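Cluvness: my pile of soup recipes, as a dataset

README

Hi! So this is the folder where I keep every soup I've cooked and written down since I started paying attention. It's 191 recipes in one CSV file, plus a second little file for the stocks. I made it for myself, then a couple of people in my cooking group wanted a copy, and cleaning it up for them took most of March.

What's in the folder

soups.csv has one row per soup. The columns are name, source, servings, minutes, main_veg, stock, freezes and notes.
stocks.csv has one row per stock, 21 of them. The stock column in soups.csv points to the short name in this one.
changes.txt is me talking to myself. Read it if you like, but it's mostly typos I fixed.

Where the recipes came from

Most are from my own notebooks, which were (are!) a mess of pencil and splashes. A good chunk came from the swap table at the Landirari market, where people leave recipe cards in a shoebox and you take one home if you leave one. The rest I worked out by tasting something at the Hikusau lunch counter and going home to guess. Those have "guess" in the source column, so please don't blame the lunch counter if yours comes out weird.

I typed all of it in by hand. If a card said "a handful," I left it as a handful. I did try turning handfuls into grams for a while and gave up, my handfuls are apparently all over the place.
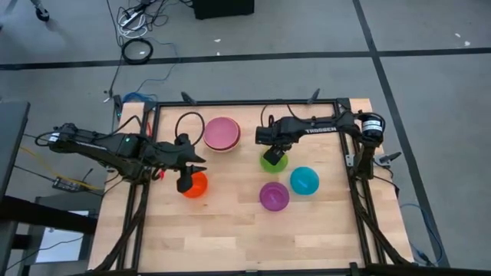 Servings are the other thing I should warn you about. I count one serving as a full bowl with bread on the side, so if you eat soup as a starter you'll get more out of a pot than the number says. Anything I typed in before I settled on that got checked again, except for the 10 bean soups, which I haven't cooked lately and don't quite trust. They have "old count" in the notes.

The minutes column is from first chop to turning off the stove. Soaking beans doesn't count, and neither does making the stock.

Known problems

- 4 rows have no stock listed. I can't read my own writing on those.
- "Squash" and "pumpkin" both show up in main_veg and I use them pretty much the same way.
- The freezes column is yes, no or blank. Blank means I've never had leftovers long enough to find out.
- Two different soups are called Coste Saturday Soup. One has barley, one has potatoes, and I like them both too much to rename either.

Using it

Take it, cook from it, chop it up, add your own rows. If you pass it along, keep the source column in there so the shoebox people get their credit. And if you fix a row, send me the fix and I'll put it in changes.txt the next time I sit down with it, probably after dinner.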